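Teaching an Arm to Pick Things Up, One Try at a Time

6/11/21

The Grarnex office in Kakinine has two rooms. The front one holds desks. The back one holds a row of workstations, and it is where the company has spent most of its year collecting examples for a system that is supposed to learn how to pick up small things and put them somewhere else.

An example, in the company's terms, is one complete try. An operator sits at a workstation, takes the controls, and steers a simulated arm toward an object on a simulated tabletop. The software stores what the wrist camera sees, where every joint is, and what the operator told the arm to do next. When the object has been moved or the time limit runs out, the operator marks the try as good or bad and the table resets. A try lasts 38 seconds at most.

The first target was 1000 good tries. Grarnex passed it in September and found that the trained system was poor at anything close to the edge of the table. Operators had been favoring the middle, where reaching is easy. The layout tool was changed to push starting positions outward, and the collecting went on. The set now stands at 3606.

Most of the work is slow. New operators tend to come in too fast, stop short, and then make a string of small corrections. The learning system copies those corrections faithfully, so it will hover and twitch over an object in the same way. Operators are now asked to practice a task until their approach is smooth before any of it is saved.

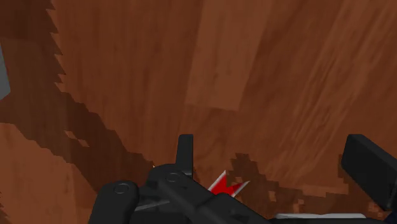
The wrist view causes its own trouble. The gripper takes up a good part of it, and shadows can fall across the table on either side of the thing being picked up. In the simulator those shadows have blocky, stair-stepped edges that no real lamp would make. A system trained only on that kind of shadow may come to depend on it, and then do badly on a real table.

Grarnex has tried two answers. One is to render the shadows more finely, which slows the simulator enough that operators notice a lag. The other is to leave them rough and vary everything else: the direction of the light, the color of the tabletop, the grain of the wood. The company has settled on the second for now. Each saved try can be replayed under different lighting without an operator having to repeat it.

Bad tries are kept too, in a separate folder. A dropped object or a missed grasp is no use as something to copy, but it helps in training a second, smaller program called Zallov, which looks at a try and guesses whether it is going well. Zallov is still wrong often enough that a person checks its verdicts.

The next step is a real arm. Ahonen, a packing firm across town, has offered bench space and a supply of small parts that its own machines handle badly — mostly things that are light, oddly shaped, or shiny. Grarnex plans to collect a smaller set there and mix it with the simulated one. How much of each to use is an open question, and the company expects to spend the winter on it.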